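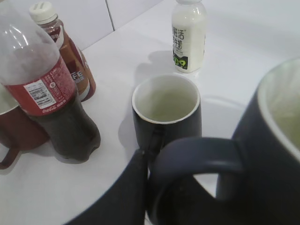 Gripper trials: questions we keep getting

Last edited in June by Nicanor Bermúdez. Replies to the bench team, please, and leave the sales address alone.

Why test on mugs and drinks bottles?

Most of the people who write to us want a robot to clear or sort a table, and a table has mugs on it. The sales videos like foam cubes. A foam cube has no handle and doesn't care which way round it is. A mug handle leaves a finger very little room, and if the finger goes in at the wrong angle it meets the side of the mug instead.

Which grippers have you compared?

Two so far, the Forkier two-finger and the Ronach parallel, both on the same arm with the same Dromus controller. A third maker, Kokkinos, has promised a sample. We will believe in it when it is on the bench.

Is the Ronach really as gentle as the brochure says?

We don't know what the brochure means by gentle. It gives no force figure and no list of objects. We asked for both on a Friday and were sent the brochure again. In our own runs it held full bottles well enough and was fussy about anything thin. 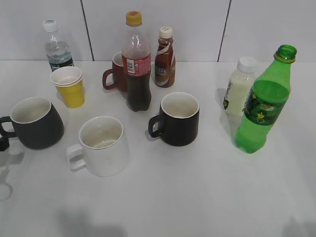

The Forkier asks for more setting up. Its opening is 100 mm, and on paper that clears every mug we use, but you lose some of it as soon as the approach is off centre. Virgil Vlad spent most of a morning on the approach angles before he would let me write down a single score.

How many tries does each object get?

16 per gripper, from a fixed list of starting spots. We know that is a small number. It is enough to spot a gripper that can't do the job and too few to separate two that nearly can, so please don't quote our scores to a decimal place.

Do I need a wrist camera as well as a fixed one?

For handles, I think so, though I went in doubting it. The fixed camera is good at telling you where everything is and poor at the last bit of the reach.

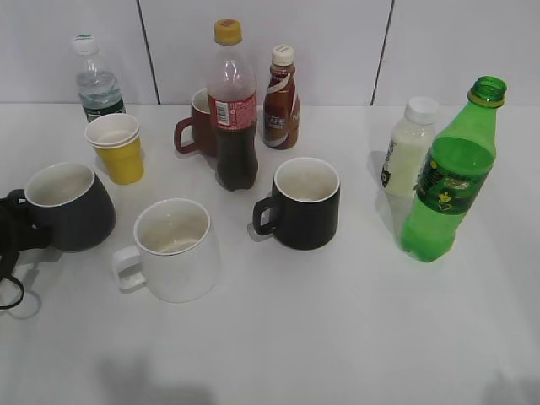
Overlap is what catches out a single viewpoint. Vendors tend to demonstrate with objects set well apart, and the detection looks marvellous. Put a maroon mug partly behind a cola bottle, handle pointing left, and the software has a rim and a handle to work from with much of the body hidden. The green bottle in front of the milky white one is a similar test, with see-through plastic added. I would ask any supplier to try both before signing anything.

Does the controller make a difference?

Less than the forums claim. We changed the Dromus settings twice and the scores hardly moved. Moving the wrist camera did far more.

Can I have the raw results?

Yes, as a spreadsheet, failed tries included. If a supplier offers you only the good ones – and one did offer us just that – ask again.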